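The table came first, she says, and the company had to be arranged to fit it.

She founded Irkix, a two-room workshop above a tile showroom in Gindetmont, and she has agreed to talk about furniture on the condition that we do not call it a studio. "A studio has a plant," she says. There is no plant. There is a kettle, a coat rack with one surviving hook, and the table, which she bought from a restaurant supplier called Serard that was clearing out its back stock.

How much did it cost? "819, delivered. They delivered it to the sidewalk."

It took 3 people and most of a September afternoon to get it up the stairs. She spent the time underneath it, giving directions, and says her view of her colleagues has never fully recovered. "You learn who lifts and who sort of rests their hands on a thing."

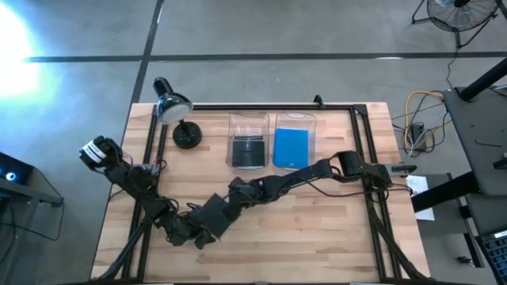 Kneževič

The top is butcher block, strips of tan and cream and brown, and she is strict about what may live on it. The black desk lamp gets the back left corner. The clear plastic bins go along the back, side by side, and there are 2 of them because there used to be 20.

"I had a bin for everything. I had a bin for lids of bins. I'd stand there at eight in the morning opening them one after another like some kind of awful Advent calendar."

The cull took a weekend. The rule that came out of it is that a bin on the table has to be see-through, and that whatever is in it has to be wanted this week. Flat black things in one, the blue thing in the other, and the rest goes to the shelves in the next room, where she admits standards are lower.

Does everyone keep to it? She looks at the door for a while. "They keep to it when they hear me on the stairs."

I ask whether light wood was a sensible choice for a place where people work all day. Her last bench was dark gray, she says, and she lost almost a whole box of screws on it without ever dropping one. On the pale top a small dark part shows up at once. So does coffee, and she has a policy on coffee, printed and laminated, which has a coffee ring on it.

She oils the top herself, in the evening, after the others have gone. It's the only job in the building she won't hand over. "I tried. He used olive oil. The place smelled like lunch until spring."

Would she buy it again?

"I'd buy it again tomorrow," she says. "I'd measure the stairs first."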